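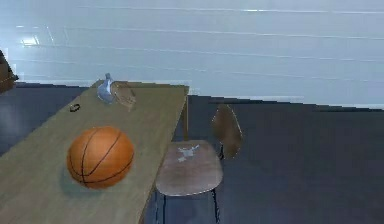

Unit 9: Moisture movement in timber and finish selection

These notes cover the second half of the furniture conservation module. Students should have completed the reading on cell structure before the tutorial.

1. Equilibrium moisture content

Timber exchanges water vapour with the surrounding air until the two are in balance. The moisture content at that point is the equilibrium moisture content (EMC). It depends mainly on relative humidity and, to a lesser degree, on temperature. At 50 per cent relative humidity and ordinary room temperature, EMC is close to nine per cent for most species.

Moisture content is expressed against oven-dry mass:

MC = (wet mass – dry mass) / dry mass x 100

Worked case: a Stavholm test block has a dry mass of 208 g and a wet mass of 229 g. MC = 21 / 208 x 100 = 10.1 per cent.

2. Direction of movement

Tangential shrinkage is commonly near twice radial shrinkage. Longitudinal movement is small enough to ignore in most furniture. A flat-sawn board will therefore cup as it dries, with the concave face on the bark side. Quarter-sawn stock stays flatter but gives a lower yield from the log.

Solid tops must be fixed so that they can move across the grain. Acceptable methods are slotted screw holes, buttons in a groove, and expansion plates. Gluing a solid top to a rigid frame is a fault and will be marked as one.

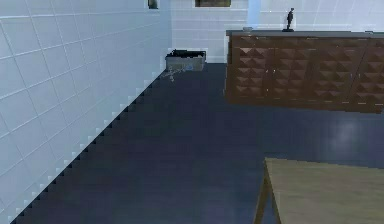 3. Finishes and vapour exchange

No finish stops moisture exchange. A finish slows it, and the rate depends on film thickness and on whether all faces are coated. Oil finishes have little effect. Shellac and two-pack coatings are far more effective – provided the underside is treated as well. Coating one face only produces uneven exchange and is a frequent cause of warping in restored pieces.

4. Practical

Each group receives one Walovus sample board and one Bikier sample board. Record mass and width across the grain, condition both at 86 per cent relative humidity, then repeat the measurements once mass is constant. Calculate the change in width as a percentage of the starting width.

Reports are due Jul 30, 2019. Show all working and state units.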